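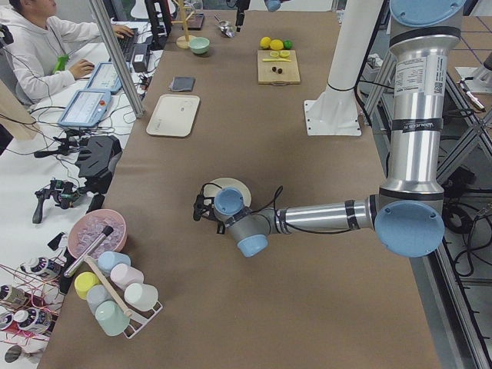
What is in the Skovau crockery price list?
It holds 4,000 sale records for second-hand plates, bowls and cups, typed up from shop ledgers and auction slips, one row per lot.

Search this project Go Clear

Last updated: Saturday, April 8, 2023

Read the notes before you trust a price. I compiled most of this and I wouldn't use it to value a dinner service.

Where the rows come from

Rónán Ó Briain typed 2,000 rows from the Kocabaş auction slips. The rest are mine, from the Boro shop ledgers. The ledgers give the asking price. Whether anybody paid it is another matter, and the "sold" column should be read as "left the shelf".

Known problems

- "Cream", "ivory" and "off-white" were used by different clerks for what may be the same glaze. I have left them alone.
- 77 rows have no maker. A previous version filled these in by guesswork. I took the guesses out.
- "Perfect" means the seller said so.
- Diameters over 30 cm are probably serving dishes entered as plates.

Claims I can't back up

The old README said prices rise every October. I looked, and the rise comes from one shop that did its books late.

Licence

Free to reuse. Credit Áine Conneely and say which version you used.

Related
Nulanmont glassware list
Skovau cutlery list (unfinished)
Notes on reading ledger handwriting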